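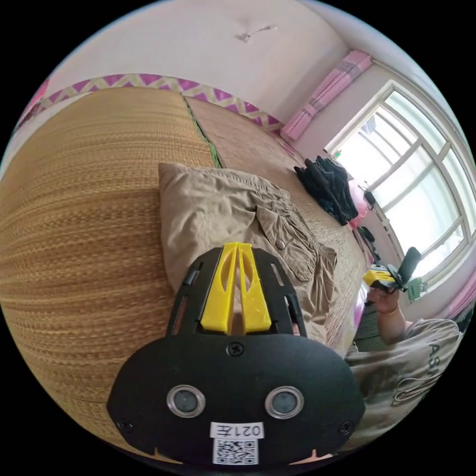 Solanki, a company that collects training material for home robots, has passed the halfway mark in a project to record people handling clothes in ordinary bedrooms. The recordings are made with hand-held grippers that a person carries and closes by hand, so that a learning system can later study how the fingers approached a piece of cloth and where they took hold of it. In one bedroom the work was done on a bed covered with a woven straw mat, with a folded khaki shirt lying close to the yellow fingers of one gripper and a heap of black clothing farther along, toward the window. A second person stood by the window with another gripper raised.

The company said on September 28, 2023 that it had 3,706 usable recordings from homes in Cisstead and the nearby town of Pitley. Collection began in June. Each recording covers one short task, such as picking up a shirt by the collar, turning a sleeve right side out or moving a folded item from one end of a bed to the other.

Devendra Dhillon, who runs the collection work, said clothing was chosen because the company's earlier system did badly with it. "It could pick up a cup in most kitchens we tried," he said. "Give it a shirt and it would pinch one layer and drag the rest. We had very few examples of people doing it properly."

The earlier set was recorded in a test room in Osten, on a single white table under the same lights every day. It held more than 2,000 recordings, but a system trained on it lost track of cloth when the surface under it had a pattern or when daylight came in from the side. The new set is being made in people's own rooms, at different hours, and the curtains are left the way the household has them.

Households are paid for each session. Two collectors come to the home and work for most of a morning or afternoon, taking turns on the tasks. Family members who want to try are shown how to hold the gripper and may record as well, after a practice period that is not kept. Their recordings are marked as coming from beginners.

Jaruwan Thongsuk, who has worked as a collector since the start, said the slow part is keeping the movements natural. New collectors tend to stop above the cloth before closing the fingers, she said, and a system that learns from those recordings stops in the same place. "I tell them to do it at the speed they'd do it at home. If they drop it, they drop it, and they pick it up again."

Dropped items stay in the set as long as the person recovers and finishes the task. Recordings are thrown out if the fingers are out of view for too long, if someone's face is clearly visible, or if the task on the label does not match what was done. Raed Mahasneh, who leads the checking team of eight, said mislabeled tasks are the most common problem. The team now reads labels back to the collectors before they leave a home.

Another 200 homes have signed up for the second half of the project. Bedding will be added to the list of tasks, beginning with pillowcases. Fitted sheets were tried in Pitley and put off after collectors found that one pair of hands could not hold the grippers and keep the corners in place.

Solanki has not said when a robot trained on the recordings will be tested outside Osten.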